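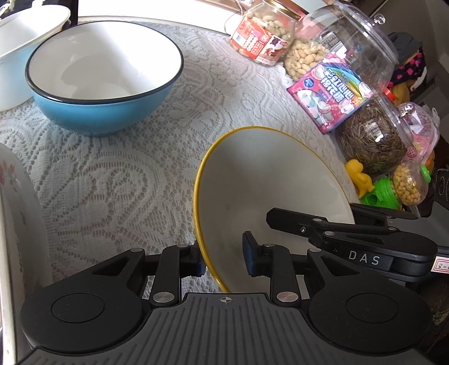 Dye room notebook, 2025-03-07

Madder again, and a better morning than I expected after the brown mess in October. I'm writing this up properly for once, as Beatriz wants to run the same bath for the Calado shawl and I'd like her to be able to read what I did without having to ring me at dinner time.

Wool is the Naltutetti two-ply, the undyed cream, 208 g of it in six skeins. Scoured last night in the big pot with a squirt of the plain detergent, brought up slowly, left to cool with the lid on and rinsed this morning. The water came off much yellower than I thought such a clean-looking yarn would give. I scoured it a second time, lightly, and I'm glad I did. Lourenço has always told me that half my blotches are really scouring faults, and I have always nodded and then skimped on it, so there you are Lourenço, in writing.

Mordant was alum with a little cream of tartar, at the usual rate from the inside cover of this book. It all dissolved nicely in hot water before going in. I turned the skeins gently now and then with the long spoon and let them sit in the pot while I had my toast and caught up on the mail (nothing exciting, although Mundent have finally sent the invoice for the jars).

The madder is the coarse chopped root that Monique brought over from Medeo. It smells lovely, earthy and a bit like a carrot shed. I gave it a rinse in cold water first and kept that rinse in a jar, as it comes off a tan colour and might do for a small sample. Then it soaked in 2000 mL of tap water with a pinch of chalk stirred in. Our water is very soft and I'm fairly sure that was part of the trouble last time — the reds never opened up, they just sat there being orange and then went straight to brick.

The other part of the trouble was heat, and that one was entirely my own doing. I'd wandered off to answer the phone and come back to a pot at a rolling boil. Today I pulled a stool up to the stove and stayed put with the thermometer and my mending, and kept it steaming without a bubble the whole time. I got a whole cardigan cuff darned as well, so the hours weren't wasted.
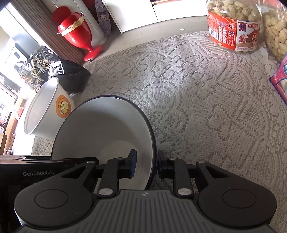 Myrto Zacharopoulos

Afternoon, carrying on. I lifted one skein early to see where we were. A soft coral, very even from end to end, no pale bands under the ties. I'd loosened all the figure-eight ties before scouring, following Eduardo's advice, and it does make a difference. The rest went back to steep with the heat off.

Second look, after a pot of tea: a deep, warm red, leaning a little toward rust in the shadows of the skein. Remember that it dries lighter! I always forget this and get disappointed at the clothesline, then come round to it again the next day.

Two skeins came out at this point and are hanging in the porch, away from the sun, unmodified. The others are staying in the bath overnight. Beatriz, if you want the bluer red for your border, I'd try a dip in weak washing soda on a short length first, and please do it in a separate pot, I don't want the bath shifted.

Things to sort out:

The small scale needs a new battery. It was drifting while I weighed the alum, so I did it over on the kitchen one.

More muslin. The root bits got into the skeins again and I'll be picking them out for a week.

Ask Monique whether there is any more of the same root, and how long it had been drying when she got it. I'd like to know before I promise anybody a matching lot.

Keep the spent madder. There's plenty of colour in it yet and I'd like to see what it gives on the grey fleece, probably a peachy sort of brown. It's draining in the colander by the sink with a plate over it, please don't compost it.

Skeins to be rinsed in the morning, lukewarm, no wringing. Labels are written and pegged to the line.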